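Como gravar demonstrações com a garra de mão: guia para os novos membros do clube

Escrito por Lucrezia Greco, clube de robótica Corkis, grupo de manipulação

Este guia é para quem entra no grupo em outubro e vai fazer as suas primeiras gravações. No ano passado cada pessoa gravava da sua maneira, e depois o Amedeo Barbieri passou quase um mês a separar os episódios bons dos maus. Peço que leiam tudo uma vez antes de pegar na garra, mesmo se já fizeram a sessão de introdução com a Sanne.

O português não é a minha primeira língua. Se uma frase não está clara, escrevam no canal do grupo e eu corrijo a página.

O que é preciso

- uma garra de mão com a câmara já montada
- o cabo preto comprido (o curto não chega para trabalhar de pé)
- o portátil com o programa Lindora instalado
- espaço livre no disco, pelo menos 18 GB para uma tarde de trabalho
- uma mesa verdadeira, com as coisas que normalmente estão nela

O último ponto causa sempre perguntas. Não precisam de arrumar a mesa. O nosso projeto para a competição Drernow pede que o braço encontre e pegue objetos numa secretária usada por uma pessoa, por isso as gravações devem ter cabos, frascos, canetas, tudo. Retirem somente documentos com nomes ou moradas, e também fotografias de família.

Passo 1. Verificar a garra

Abram e fechem os dedos dez vezes, devagar. Os dois dedos devem chegar ao centro ao mesmo tempo. Se um chega antes, apertem os parafusos da placa cinzenta desse lado, um quarto de volta de cada vez, e repitam.

Passem o dedo nas almofadas com nervuras. Se uma está descolada na ponta, não gravem com ela. Há peças novas na gaveta da bancada, com a etiqueta "Guerra", que é o nome da nossa segunda versão da garra (o Dario escolheu o nome, e ficou).

Passo 2. Ligar e calibrar

Liguem o cabo primeiro à garra e depois ao portátil. Abram o Lindora e escolham "Nova sessão". O programa mostra a imagem da câmara. A imagem é muito curva e fica preta nos cantos e na parte de baixo, isto é normal com a nossa lente. Não tentem corrigir a curva nas definições, porque a correção é feita mais tarde, no treino.

Depois carreguem em "Calibrar abertura" e sigam as duas instruções: garra toda aberta, garra toda fechada. O valor com a garra aberta deve ficar perto de 700. Se aparece um valor muito mais baixo, o sensor saiu do lugar e é preciso chamar o Dario Bellini ou a mim.

Passo 3. Gravar a vista geral

Antes de cada série gravem um episódio curto sem pegar em nada. Segurem a garra à altura do peito, apontem para o fundo da mesa e movam devagar da esquerda para a direita. O programa usa este episódio para reconhecer o lugar. Incluam um pouco da parede - tomadas, interruptores e cartazes ajudam bastante, porque não mudam de posição entre os episódios.

Passo 4. Gravar a tarefa

Cada episódio tem um só objeto e uma só ação. Para os principiantes recomendo o rato do computador: é baixo, tem a forma arredondada e obriga a descer a garra com cuidado.

1. Comecem com a garra aberta, fora do alcance do objeto.
2. Carreguem no botão e esperem o som.
3. Aproximem por cima, até ter um dedo de cada lado do objeto.
4. Fechem devagar. Levantem um palmo, não mais.
5. Pousem, abram, afastem a garra.
6. Carreguem outra vez no botão.

A mão que não segura a garra fica atrás das costas. Parece exagerado, mas no conjunto da primavera tivemos 1329 episódios e em muitos deles entrava uma mão a ajudar. Estes não servem.

Se falharem a pega, não parem. Abram, tentem de novo no mesmo episódio e marquem "com repetição" no fim. O modelo também aprende com isto, e a Concetta Donati faz uma análise separada destes casos para o relatório dela.

Passo 5. Mudar a disposição

Depois de cada dez episódios mudem a posição do objeto principal e rodem-no um pouco. As outras coisas podem ficar no mesmo sítio durante a sessão inteira. Os objetos altos, como frascos com bomba, são bons ao fundo ou ao lado, mas não à frente do objeto principal, porque o tapam durante a aproximação.

Como comparação, duas vistas da mesma secretária:
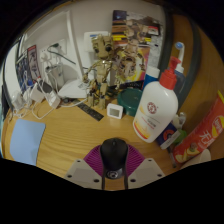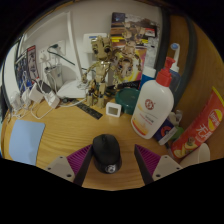
Mesma secretária, com a figura do Groot ao fundo. Na segunda imagem, os dedos da garra estão um de cada lado do rato.

Passo 6. Guardar e enviar

Vejam pelo menos o primeiro e o último episódio antes de fechar a sessão. Se estão desfocados, os do meio provavelmente também estão. Escrevam no campo de notas o tipo de mesa, a luz (janela ou lâmpada) e o objeto. Depois carreguem em "Enviar" e deixem o portátil ligado à corrente até aparecer a marca verde.

O total do clube está agora em 3971 episódios aceites. Quem quiser reservar uma garra para levar para casa deve falar com a Sanne Hoekstra antes das 17 horas, quando ela fecha o armário.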